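The Bornura desk closed at four in December, and Denise Inskip had until then to reconcile the tide register.

The register held two columns. The left gave the predicted height at the Menurari gauge, computed in the head office from harmonic constants. The right gave the observed height, read off the staff by the keeper and sent over on the Yen ferry. The difference was called the residual. A residual under 2 inches was ignored. Anything larger was initialed and explained, usually as wind.

She had initialed 48 of them since the start of the month. All were positive. All fell on the evening high water.

Wind would not do this. Wind from the west raised the water and wind from the east lowered it, and the log showed both in equal measure. Silt would not do it either, as silt acts on mornings as well. She checked the staff for settlement against the benchmark in the church wall and found it sound to an eighth of an inch.

She drew the residuals on graph paper, evening by evening. The line rose, held level, and rose again, always by the same step. 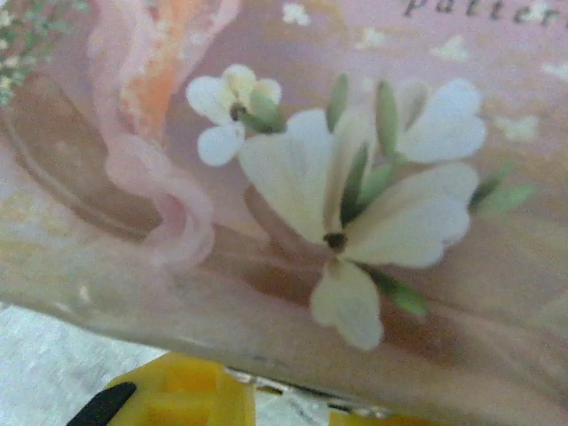

What makes an evening tide run higher than the morning one?

The two high waters of a day are seldom equal, and the moon's distance from the equator accounts for most of the gap. When the moon stands well north or south, one tide is favored. When it crosses the equator, the gap closes.

The gap at Menurari had not closed. The moon had crossed twice and the line had taken no notice.

At 18 minutes past three she telephoned the keeper. His name was Multis and he had held the post for more than 48 years. She asked whether he read the staff himself in the evenings.

"I do," he said.

"From the steps?"

"From the chair. I can't manage the steps after dark now."

She asked where the chair was. He told her: at the head of the slip, beside the lamp. She worked out the angle. A man seated there would look down on the staff across several feet of moving water, and would take the lit edge of each swell for the surface. He had moved the chair back a little as the weather got colder – once, and then again. Each move was a step in the line.

"Is there something wrong with the figures?" Multis said.

The correction was simple. It could be applied to the whole month in the time remaining, with a note giving the cause. The note would go to the head office, where it would be read.

Denise took up the pen. In the remarks column, against each of the 48 entries, she wrote "wind."

"No," she said. "Keep the chair where it is, please. Don't move it again."

Comments (3)

tidewrack: Good one. Diurnal inequality does go to nothing near the equator crossing, but there's a lag of a day or so in most ports. Doesn't hurt the plot.

M. Orrell: I'd have liked to know whether the head office ever noticed an east wind raising the water.

pilotage_notes: Reading high from the top of a slip is a real error. We used to put a float in a tube to stop it.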